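Fregona plana Zundetti: siete meses fregando tarima con ella

La compré en noviembre, cansada de la fregona de tiras de toda la vida, que me dejaba el suelo del salón lleno de cercos.
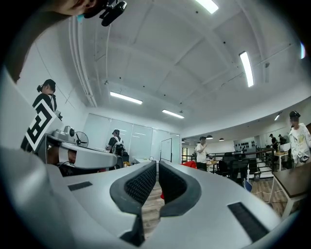 Vivo en un piso antiguo con tarima clara en casi toda la casa y gres en la cocina y el baño, así que buscaba algo que sirviera para las dos cosas sin tener que andar con dos palos distintos. Mi cuñado Alfie Hulme tiene la Drallgate y está encantado, pero a mí me pareció pesadísima cuando la probé en su casa (y el cubo es enorme, no me cabe en el armario ni de lado). La Zundetti me costó 50 euros con el cubo y dos mopas. Barata no es, ya lo sé, mi madre todavía me lo recuerda.

Vamos a lo que importa: ¿limpia bien? Sí, y en la tarima mucho mejor de lo que esperaba. El cubo lleva dos compartimentos, uno para mojar y otro para escurrir, y si bajas el palo tres o cuatro veces por la ranura la mopa sale casi seca. Con eso paso el salón y el pasillo y no me queda ni una marca al trasluz, que era mi cruz de cada sábado por la mañana... bueno, de cada mañana de limpieza, que yo limpio cuando puedo. Uso un chorrito de jabón neutro y agua templada, nada de amoniaco ni de esos abrillantadores que dejan la madera pegajosa.

En la cocina ya me convence menos. Con la grasa que se acumula delante de los fogones la mopa patina por encima y tienes que apretar bastante, y el cabezal no está pensado para que aprietes: se dobla y se te suelta de un lado. Las juntas del gres tampoco las deja perfectas. Una vez al mes sigo tirando de cepillo y rodillas, qué remedio.

Lo que más me gusta es lo plano que es el cabezal. Entra debajo del sofá, debajo del mueble de la tele y debajo de la cama sin mover nada - ¡la de pelusa que salió el primer día! El palo se alarga bastante, y para mí, que soy alta, se nota muchísimo en la espalda.

Y ahora las pegas. El tapón para vaciar el cubo gotea si no lo aprietas a conciencia, y el mío ya me ha dejado un charquito dos veces. Las mopas aguantan bien la lavadora a 30 grados, pero una se me ha empezado a deshilachar por la costura. Los recambios originales solo los he encontrado en la web de la marca, y entre el precio y los gastos de envío duelen. Probé unos de Aebischer, que en teoría son compatibles, y el velcro agarra poco.

¿La volvería a comprar? Para madera, sin dudarlo. Si tienes toda la casa de gres, yo miraría otra cosa antes de gastarme ese dinero. Le pongo cuatro estrellas, y la que falta es por el dichoso tapón.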